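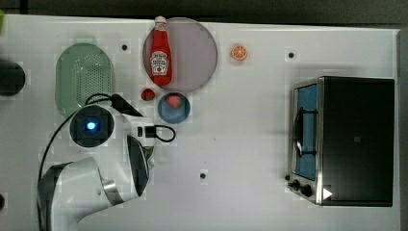

Tondura LT-2 Lap Timer: Track Test

The Tondura LT-2 is a GPS lap timer for club racing and track days. It records position at 25 Hz, shows predictive lap time on a five-inch screen, and stores sessions on a removable card. I used it for three weekends in June, two at Osgate and one at Vuorinen, in a naturally aspirated touring car on slick tires.

Mounting takes a few minutes. The supplied bracket clamps to a roll cage tube up to 50 mm in diameter. Ours worked loose once over the curbs at Osgate, and a strip of rubber under the clamp cured it. The antenna has a magnetic base, so a car with a composite roof will need the adhesive plate, sold separately.

The start line is set by driving across it and pressing one button. Sector splits can be placed from the track map afterward. Osgate was in the track list already. Vuorinen was listed with the old chicane, and the second split had to be moved by hand.

Against the circuit's transponder loop, the LT-2 was never more than 0.04 seconds out on any lap at Osgate. Vuorinen was worse. The back section runs under trees, and there the error reached 0.13 on two laps. Predictive time also jumped in that section and took several corners to settle. 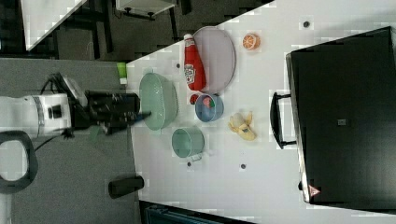

The screen is readable in direct sun. Digits are large enough to catch on the straight, and the shift lights can be dimmed for evening running. The menu buttons are too small for racing gloves. Hanne Ahonen, who shares the car with me, ended up using the eraser end of a pencil.

Battery life is quoted at 13 hours. I ran it from car power most of the time and can't confirm that figure. Memory holds 2,000 laps.

The desktop software is basic. Overlays of speed and throttle are clear, but there is no math channel, and export is limited to CSV. The Plevinov unit I used last season does both, at a higher price and with a slower GPS.

Firmware 119 was installed throughout. One session at Vuorinen failed to save when the power was cut before the unit had closed the file. Wait for the green light before turning off the master switch.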